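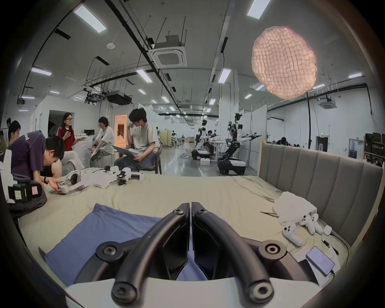
The fault at Flostent's Etville lab began on a Monday with a jaw that reported closed when it was open. The lead test engineer calls it "a dull failure with a long tail."

The hand-held grippers are used to record folding work on beds and tables. Each one logs jaw position at 50 readings a second. "One unit started dropping its zero after 80 cycles," the engineer said. "The log still looked clean. The person folding could feel the cloth slip, and the file said it was held." 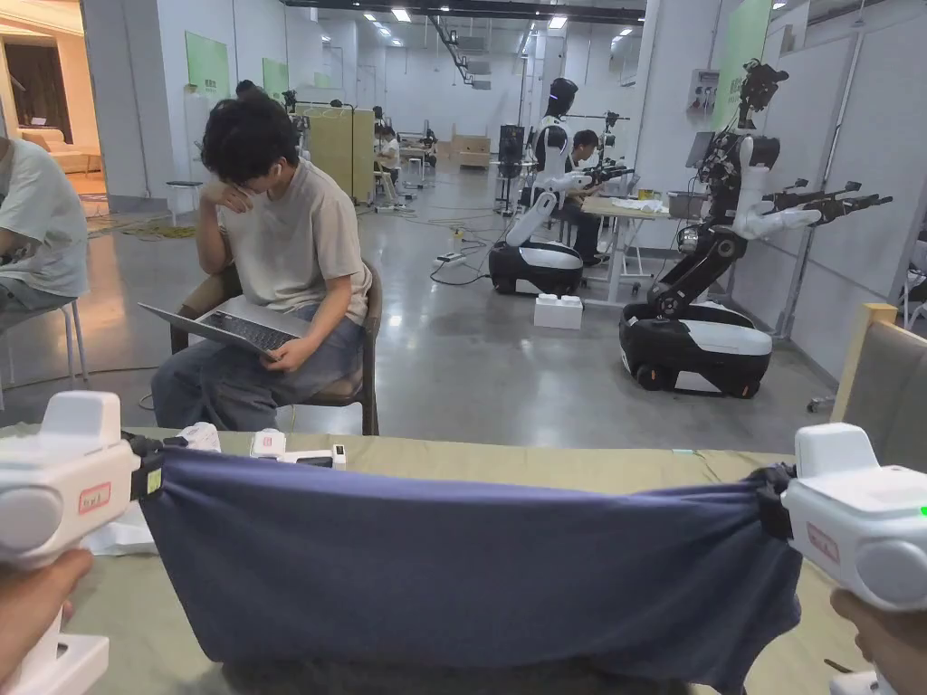
By the time the error was traced to a worn encoder coupling, the lab had recorded 4,000 folds, and 130 of them came from the bad unit. All 130 were pulled. A policy trained on an early batch had already been run on an arm in the Plerkmont test cell, where it closed on air and kept moving.

"The arm hit the table edge at low speed and the force limit stopped it. No one was inside the line. We still wrote it up as a safety event."
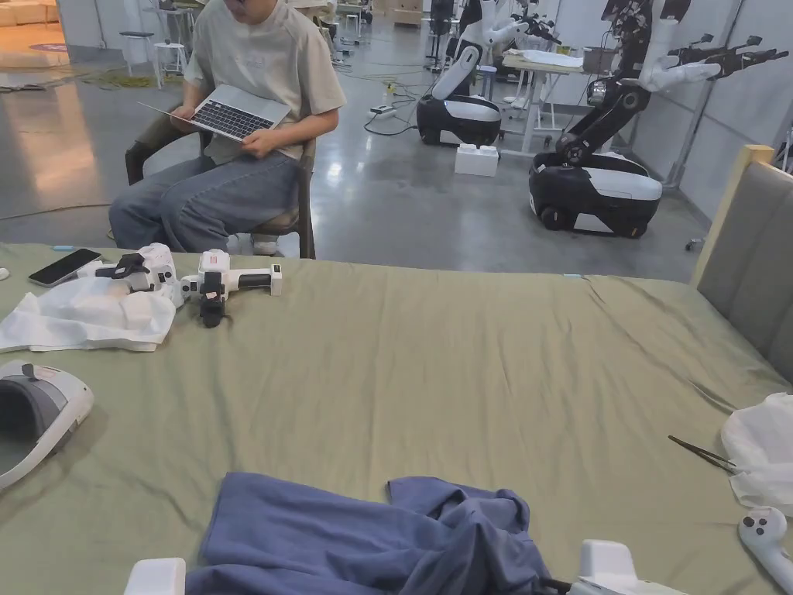
The fix is a zero check against a steel gauge before each session, plus a Mokoena coupling with a keyed shaft. The engineer would also like a second sensor on the jaw itself. "That's a budget question. For now, if the gauge reading is off, the unit goes back in the box and gets a tag."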